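Planche d'érable, suite et (presque) fin

10 août 2024

Bon. Vite fait, je n'ai qu'une demi-heure avant d'aller chercher les filles au centre. Plusieurs d'entre vous m'ont demandé des nouvelles de la planche en érable, celle que j'avais commencée en avril et abandonnée derrière la porte du garage.

Elle est finie. Enfin, presque finie. Collée, poncée, huilée sur une face. Deux couches. L'autre face attendra, il me reste un fond de bidon de Tamihana et je ne suis pas sûre que ça suffise.

Pour ceux qui débarquent : au départ c'était des chutes, récupérées chez Anong Jaidee quand elle a vidé son atelier. De l'érable avec des veines un peu folles, trop beau pour finir en cales. J'ai collé les lames bord à bord, serre-joints toute la nuit, et le lendemain un petit décalage à rattraper à la ponceuse. Pas deux millimètres, mais sous les doigts on ne sent que ça. Grain 80, puis 120, puis 180, puis ras le bol.

L'idée c'était une planche à pain. Sauf que la petite est passée par là avec ses formes, les étoiles, le coeur, les cylindres, tout le bazar, et depuis la planche est réquisitionnée. On trie par couleur. On trie par forme. On trie par « ceux qui sont gentils » (le critère change tous les jours, le cube bleu a l'air d'être très méchant en ce moment).

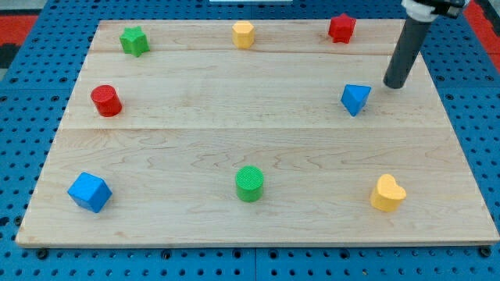 La planche sur l'établi, avec les huit formes autour du milieu.

Les joints se voient encore un peu, je trouve. Anong dit que non. Anong est polie. Par contre les veines plus foncées sont bien ressorties, et rien que pour ça je ne regrette pas les heures de ponçage.

Côté jeu, ce qui marche le mieux chez nous : je laisse le centre libre et on y amène une forme à la fois. « Le rouge qui roule. » « Le jaune qui a des coins. » A six ans la grande trouve ça trop facile, du coup c'est elle qui invente les devinettes, et elles sont tordues. Le triangle bleu est devenu une part de tarte, puis un toit, puis un requin. Le coeur jaune sert de gâteau d'anniversaire. L'hexagone, personne ne sait dire hexagone, c'est « l'écrou ».

Reste à faire :
casser l'arête du bas, trop vive à mon goût
huiler l'autre face
des patins dessous, j'en ai vu chez Vorura mais les frais de port, non merci
une vraie planche à pain, parce que là on coupe toujours la baguette sur une assiete

Si quelqu'un a une huile qui sèche plus vite et qui va avec des enfants qui mettent tout à la bouche, dites-moi en commentaire. Je file, je suis déja en retard.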